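Speaker notes: The Ormont Bathhouse, a Walk Through the Design
9 December 2020

Opening

Thanks for having me! Start with the site, before any drawings. Ormont is a narrow shelf of rock above a cold lake, with larch trees behind it and wind from the west nearly all year. Ask who in the room has swum outdoors in November. Wait for hands.

The client, Zindora, wanted a public bathhouse with room for 80 bathers. They had one request I still love: you should hear the water before you see it.

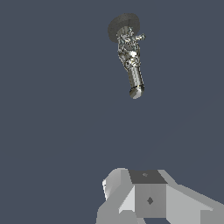 The plan

Two long stone walls, set a little out of parallel, so the passage between them tightens as you walk down to the lake. Changing rooms on the uphill side, pools on the other. There are 9 pools in all, and every one sits at a different level (say this slowly, people always want to go back to the plan here).

Mention the Vasiliu quarry. We spent a whole day there picking stone and came home with a gray that goes almost green in the rain. I could talk about that stone for an hour. Don't!
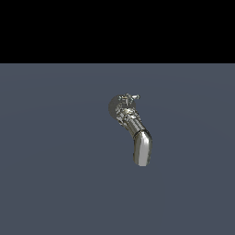
The roof was the hard part. We wanted it thin, and we wanted planting on top so that hikers on the upper trail would look down on grass and flowers. Our first version was far too heavy. The one we kept folds along its length like a sheet of card, and the folds carry rain to a channel along the north wall, where it drops into a basin by the entrance. So there's the sound Zindora asked for, right at the door.

Light

Small openings, low down, facing the lake. In the steam rooms there is only one slot, at about the height of your eyes when you're sitting.

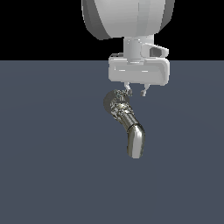

Arm holding a bent metal pipe, computer rendering.

Heat and water

Keep this short unless they ask. Heat comes from the lake through a plant room under the terrace. The Grokden team is running the planting trials on the roof, 200 trays of alpine seed, and I get far too excited every time they send news.

Questions. If somebody brings up parking, go back to the site plan and show the path from the village.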